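Kidthorpe House – Residents' Kitchen Diary
August 14, 2019
Entry made by Máté Rácz, kitchen steward

The kitchen was opened at the usual hour and the key was signed out in the porter's book. The dry store was inspected before breakfast. The shelf repaired in June is holding well, although the left-hand bracket will need a second screw before the heavier jars are returned to it. The Lutero cupboard remains locked, and its contents are not to be used until the new labels have been received.

Breakfast was served in the east room and passed without incident. Two residents asked whether porridge might be offered on warmer days as well as cold ones. The request has been noted and will be put to the house manager.

The principal work of the day was the sorting of the dry goods. It has been the practice at Kidthorpe to leave opened packets in their original wrapping, folded over and secured with a peg. This has not been satisfactory. Under the arrangement now in force, small packets are to be kept together in clear containers, so that the contents may be checked without lifting a lid. Rice is to be spread on a tray and looked over before it is measured for cooking. Several residents remarked that this was how rice was prepared in their own homes, and Mrs Dudás was kind enough to advise on the handling of dried mushrooms, which she prefers to soak whole and slice afterwards.

The long table was used for the work, the worktop by the window being taken up with the bread order. Dishes for the evening meal were set out on the same table.

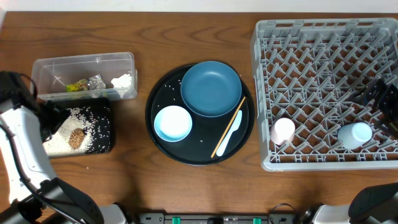
Dry goods and dishes on the kitchen table: packets in the clear container, rice and a dried mushroom on the small black tray, blue plate on the round serving tray.

It was observed that grains of rice had found their way on to the round serving tray. Trays used for sorting should in future be kept well apart from those used for serving, and both are to be wiped down before the table is laid. A note to this effect has been placed inside the cupboard door – the previous note, concerning the tea urn, has been moved to the noticeboard.

The dish rack was also discussed. It takes up a good deal of the table, and the Ovitz trolley was proposed as a more suitable place for it. The trolley has a weak wheel, however, and I did not consider it prudent to load it with crockery. The rack will stay where it is until the wheel has been replaced.

In the afternoon the stock book was brought up to date. The tea towels were counted at 54, against 56 at the last check, and the two missing are believed to be in the laundry. The store cupboard account stands at 136 pounds, from which the cost of further clear containers will be met. I have asked for eight, in the smaller size.

The evening meal was mushroom rice with green beans. Mr Dudás was absent and his portion was set aside in the refrigerator with his name upon it. A second helping was requested at most tables, and the quantity of rice should be increased when the dish is next served.

The kitchen was closed and the key returned to the porter. Matters carried forward: bracket in the dry store, trolley wheel, labels for the Lutero cupboard.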